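What a Televised Pitch Leaves Out

Monday, December 13, 2021

Viewers of investment programs will be familiar with the handshake that closes a successful segment. The founder names a price, the investors confer, and an agreement is reached before the commercial break. Having advised small household goods companies for much of my career, I wish to set out what generally follows.

The agreement reached on camera is preliminary. A review of accounts, contracts and inventory comes next, and either party may withdraw. One former client, Dirari, sold cleaning cloths by mail order and accepted an offer on a regional pitch program in March. The review identified 314 unpaid invoices, most of them small. The investor, Alitz, asked for a larger share of the company, and the founders declined.
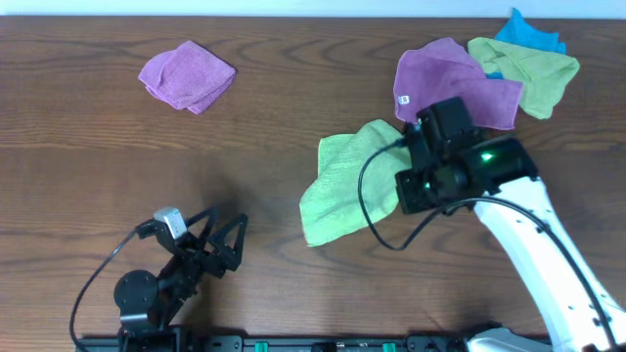

Kacper Lis wrote in response to an earlier version of this post that the founders were right to walk away. In his view, an investor who reopens the terms once will do so again, and the free publicity was worth more to Dirari than the money.

I accept the second point more readily than the first. Orders rose in the week after the broadcast, and the company had only 2 employees to fill them. A revision of terms after a review is ordinary practice, and it should not be taken as evidence of bad faith. Founders would be well advised to settle their overdue accounts before appearing.

Valuation presents a further difficulty. Founders tend to state a round figure and defend it at length. Ullonix, a maker of storage bins, requested funding on the strength of 200 advance orders, none of which had been paid for.

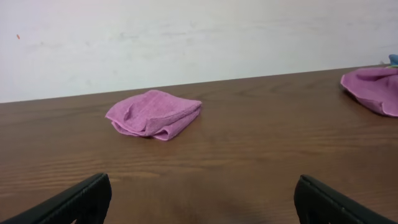 An advance order without a deposit is an expression of interest, and an experienced investor will treat it accordingly. Ullonix later obtained a modest bank loan and delivered to the customers who confirmed. The owner has since told me that she prefers the loan, as its terms are fixed and she retains full ownership.

A subsequent post will address licensing agreements, with reference to the Śliwiński contract.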